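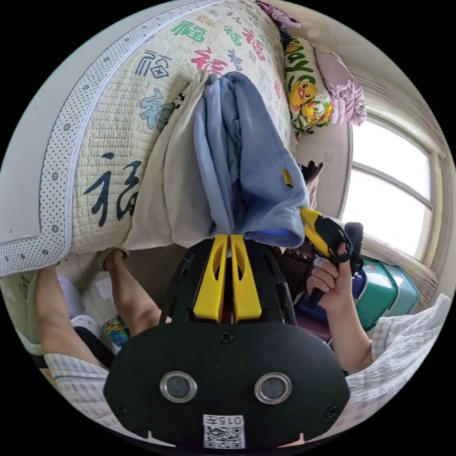

Vuno Quilted Bed Cover, "福" print
Reviewed 16 December 2019

The Vuno is a quilted bed cover sold through Skillow. It goes over a made bed and is printed with large "福" characters, the one for good fortune, in red, green, blue and dark navy. The edge has a white border with black polka dots. I bought it in March with my own money and it has been on the bed since then, except on wash days.

Weight and size
Dry weight on a kitchen scale is 1888 grams, with the care label still attached. One person can put it on without help. A lighter cover we used before, the Wynne, slid toward the foot of the bed overnight and had to be pulled back up each morning. The Vuno moves less. It does still creep toward the window side if someone sits on that edge, and a cover with corner ties would be better on a slick mattress protector.

The listing gives the finished size without saying whether the border is included. It is. Anyone working out the overhang on a deep mattress should measure to the outer edge of the dots.

Quilting
Stitching is even over most of the surface. I found 2 skipped sections on arrival, both short, both close to the border. I closed them by hand with doubled thread and they have held. The quilting lines run straight across the printed characters and make no attempt to follow them. Up close this breaks up the thinner strokes a little. From the doorway it can't be seen.

Print
The navy characters are the strongest and have changed the least. Red has softened slightly. Green and blue are somewhere in between. The characters are large enough that a folded cover shows only parts of them, so don't plan on a neat display if you keep it at the foot of the bed. The pattern is busy. We use it with a pink floral pillow and a green and white one with a yellow duck on it, and nothing matches, but a plain room might suit it better.

Use as a work surface
Most of our folding gets done on the bed, and this was the main reason for wanting something firmer than a blanket. The quilting keeps the surface flat enough to square up a shirt or a pair of pants. Light clothes are easy to find against the print. Dark socks are not - they disappear on the navy characters, and I have put the cover away with one still inside it.

Lint is moderate. Cream and white laundry leaves very little behind. A dark towel leaves a visible layer on the white border, which comes off with a damp hand or a lint roller. The stitched channels hold crumbs, so shake it outdoors before washing.

Washing
It has had 12 washes, all cold, gentle cycle, alone in the drum. It fits our machine with little room to spare. After the first wash it had pulled in slightly along the border, enough to give a faint ripple. Later washes made no further difference that I could measure. I line dry it. The quilted part takes far longer than the border, and on a humid day it needs to be turned at least once. I have not tried a tumble dryer and the label advises against it.

Storage
Folded in thirds and then rolled, it goes into a lidded plastic box. The Desska vacuum bag I tried first flattened it well but left hard creases across the quilting, and these took several days on the bed to relax. I would not use a vacuum bag again for anything stitched this closely.

Rating: 85 out of 100. Points lost for the skipped stitches, the vague size listing and the ripple at the border. The single-bed size is the one tested. Skillow also lists a larger version with the same print, which I have not handled.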